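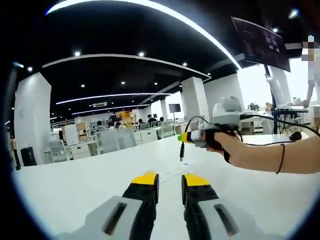
Figure 4. The long white table under the curved ceiling lights

4. Setting Up the Long Table

Welcome to the best spot on the floor! The long table is the heart of every Drellasar office, and once it's level and the lights are tuned you'll want to do all your work there. Set aside a morning, bring a friend, and finish Section 3 (Unpacking) first.

4.1 Placing and leveling

1. Position the table so that people can walk along both sides.
2. Turn the leveling feet by hand until the top stops rocking. A quarter turn goes a long way.
3. Wipe the top with a damp microfiber cloth. White shows every little speck and mark, so keep the cloth handy — you'll reach for it often.
4. Leave a new top alone overnight before putting anything heavy on it.

CAUTION: Two people must lift the table, one at each end. Never drag it by the rim.

4.2 Cables and lights

1. Run each cable toward the nearest long side and let it drop there. Fasten it under the top with a Bundel clip (part 634).
2. Leave some slack. A cable pulled tight across the top will catch sleeves and coffee cups. 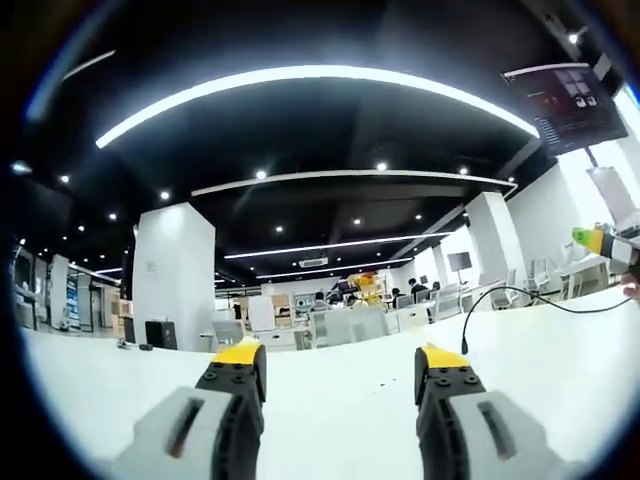

3. Open the Cisent wall panel and choose Linear. Bring the long strips up first, then add the round downlights a few at a time. This is the fun part!
4. Try 80 percent to start. Sit down, look at the wall display, and lower the downlights if you get a reflection.
5. Hold Save until the panel beeps twice.

NOTE: If a strip flickers after saving, look up code 188 in the back of this guide. Flora Tennant's wiring notes, also at the back, are well worth a read. 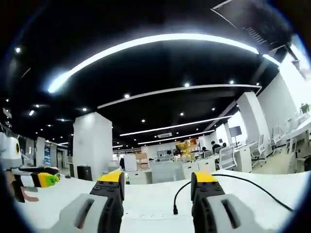 4.3 DESKS, CHAIRS AND THE REST OF THE ROOM

1. Line up the white desks in rows, keeping a clear path to the windows.
2. Give each desk a mesh chair and set the seat height with the lever on the right.
3. Put the trash bin against a pillar, out of the walkway.
4. Find a bright ledge for a potted plant. Small ones do beautifully.

CAUTION: Keep boxes and tall furniture away from the ceiling air conditioning unit.

Recheck the leveling feet in December, when the heat has been on for a while. Replacement feet are listed under Tsuchiya in the parts table.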